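**Keeping bits sorted while you strip a machine down**

**flirkier_873**
Right, I've got a pile of old office boxes to take apart this June and I'm sick of losing things. At the moment everything goes in one ice cream tub and I hate it. What do you lot use for processors and memory? Grendo do a foam-lined case but I can't bring myself to pay for foam.

**Nordin**
Egg boxes! Laugh all you like, I've done it for years. Memory sticks don't fit, mind, those go in envelopes.

**ferard861**
Please don't put a processor in an egg box. Get a flat tray with a proper pocket for each part. I had one chip rattle about in a tub with some screws and I never trusted it again.

**Nordin**
Mine all still work, thanks very much. You're paying for a bit of plastic with holes in it.

**grendo_333**
I'm with ferard on trays (sorry Nordin). The big thing for me is a square pocket for the processor and a slot so the memory can stand up, then you see straight away what's missing. Drives I leave in their caddies until the very end, they're so much nicer to handle and you're not putting thumbs all over the gold contacts. Got a few pics, two of the tray and then two of a drive in its blue frame:

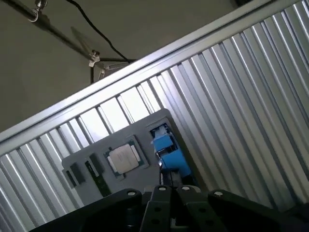
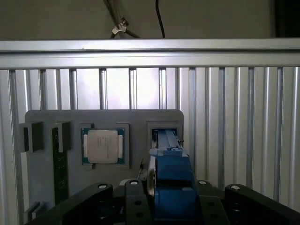
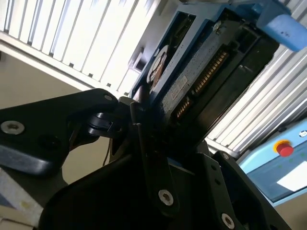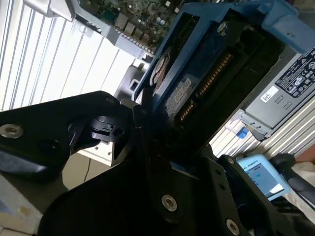

One more thing, label the caddies before you pull anything. Masking tape and a number will do. I mixed up two sets once and spent a whole evening working out which was which, never again!

**flirkier_873**
Ooh, standing the memory up is clever. I'd been laying it flat in a drawer like cutlery.

**ferard861**
I'd take the drives out of the caddies first though. They take up twice the room on the shelf.

**grendo_333**
Depends on your shelf! I've got the space so they stay put.

**Nordin**
Still using egg boxes.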